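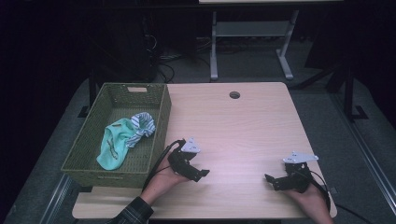 Section 4. Setting Up Your Folding Table for Small Laundry

Your Weler table does a good many jobs around the house, and small laundry is the one our customers write to us about most, so we have given it a section of its own. You will want a basket that sits flat and lets air through. An open-topped one in woven plastic, like the olive-green basket with the two cloths in it, does very nicely, and the slot in its end wall gives you something to hold when you carry it over from the dryer. Set it to the left, as it is there, and leave the wood in front of you bare for folding. If you are left-handed, or if the door to your laundry room gets in the way, by all means switch sides.

Before you start

1. Check that all the feet are resting on the floor. If the table rocks, go back to Section 3 and adjust the leveling pads.

2. Run any cords you need (for a lamp, say, or a steamer) through the round hole near the far edge of the top. Pull the slack down underneath so it doesn't creep back across your work.

3. Wipe the top with a soft dry cloth. Please do this even if it looks clean — lint has a way of finding the one dark shirt in the pile.

Folding the small pieces

4. Take one piece at a time out of the basket and shake it out away from the table.

5. Lay it flat with the longer side toward you and smooth it from the middle outward with your palms.

6. Fold in half, then in half again. Socks and baby things can stop at the first fold. Ayana Birhane in our customer care office rolls hers, and we have no quarrel with that.

7. Stack finished pieces on the far right, where your sleeve won't knock them over.

NOTE: Anything still damp goes back on the rack. Damp cotton left sitting overnight can raise the grain, and a raised patch will need the light sanding described in Section 7.

CAUTION: Do not iron directly on the table. Use a padded mat, and let the iron stand on its own rest.

Looking after the top
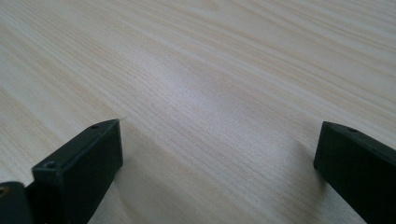

A table that sees laundry every week deserves a proper look now and then, and the best time is in daylight with everything cleared off it. Stand a little to one side and let the light fall across the surface. On a pale top you should get a broad, soft shine through the middle, with the streaks of the grain looking somewhat washed out where the light is strongest, and that is perfectly normal. Scratches and sticky spots tend to show up at this angle when you would miss them from straight above. Even on a top with no marks you may spot a tiny bit of pale fluff, which the dry cloth will pick up.

8. For sticky spots, use a cloth wrung out in warm water with a drop of dish soap, and wipe along the grain.

9. Dry right away with a second cloth.

NOTE: Never use scouring powder or the rough side of a sponge. If a mark won't budge, write to Keegan Sandhu at our service desk and quote part number 2431.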